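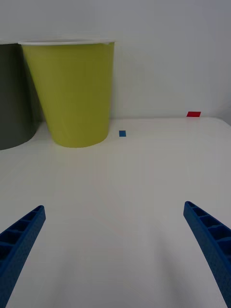

Ticket 1745 – Quintana cell, gripper closes off center after finger swap
Opened by: Rosalía Vidal
Assigned to: Normand Lapointe
Status: Resolved

Rosalía Vidal
New printed fingers went on this morning and they look great, but the right one gets to the block first every time and shoves it over before the left one touches. The old fingers never did this. Sorting run is blue and red blocks into the buckets, same program as before. Homing finishes without errors. I tried slowing the close speed and it just shoves more slowly!

Normand Lapointe
Fun one. Before anyone touches the calibration, can you open the gripper all the way, park the arm over a clear patch of table and compare the two tips in the wrist camera view? They should sit at the same height in the view. Also, which print batch are these from?

Rosalía Vidal
September batch, from the Jindport printer. Tips look level to me when it's wide open. Close it halfway and the right one leads by a hair.

Normand Lapointe
Level when open and uneven halfway sounds like the linkage to me, or a screw that isn't seated. Steps I'd like you to try, in this order:

1. Power down the gripper at the Trerno controller. Leave the arm on brakes.
2. Wiggle each finger at the root. Any click at all, write it down.
3. Take out the right finger's mounting screws and look for leftover plastic in the screw pockets.
4. Refit, snug both screws, then tighten them a bit at a time, alternating.
5. Home the gripper and run 10 empty open/close cycles.

Rosalía Vidal
Step 2: click on the right, nothing on the left. Step 3: there was a curl of support material in the rear pocket, so the screw felt tight but the finger could still rock. Cleaned it out with a pick. Both screws go all the way down now. No click!

Empty cycles done, tips meet in the middle on all of them. I'm so pleased, I was sure I'd be recalibrating until dinner.

Mererid Rees
Jumping in from the print side. I checked the spares and two more right fingers have the same curl. I've cleaned those and changed the support setting for that pocket, so the next ones should come out clear. The ribs are untouched, flex will be the same as you have now.

Normand Lapointe
Love it, thank you both. Rosalía, please zero the finger offset before the real run. I can see someone put a 40 in there at lunch – counts, not microns, so it's small, but it will pull the grip off center now that the finger sits properly.

Rosalía Vidal
That was me, oops. Zeroed, saved, homed again. Ran the sort with both colors and the blocks stay put until both fingers are on them. Cycle counter was reset at the swap, so the next finger check comes up at 3000.

Normand Lapointe
Closing. I added the pocket check to the finger swap page, right before the screw step.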